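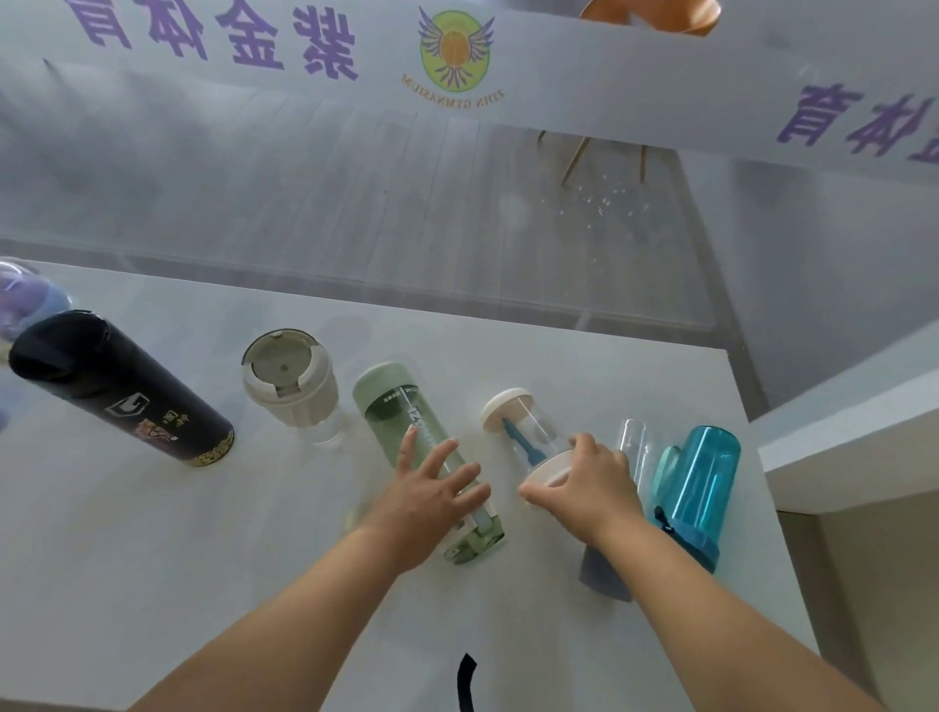
Handling bottles, a tumbler and a short clear cup by hand on a white tabletop.

December - Zutmont equipment pages

The Ruvano is our tabletop picking cell, and we love how little fuss it is to look after! Start with the drinkware. Mix it up - tall and slim, short and wide, clear and dark - and leave finger room between pieces. Clear plastic is the hard stuff, so give it plenty of practice.

Every Friday, wipe the gripper pads with a damp cloth and run the Sanna check routine. It makes 200 picks and saves the misses to Plotbridge. More than 5 misses? Swap the pads (part 591, sold in pairs) and run it again. The arm carries up to 700 grams, so go easy on full bottles.

Contact Zutmont parts desk | © Zutmont | Back to top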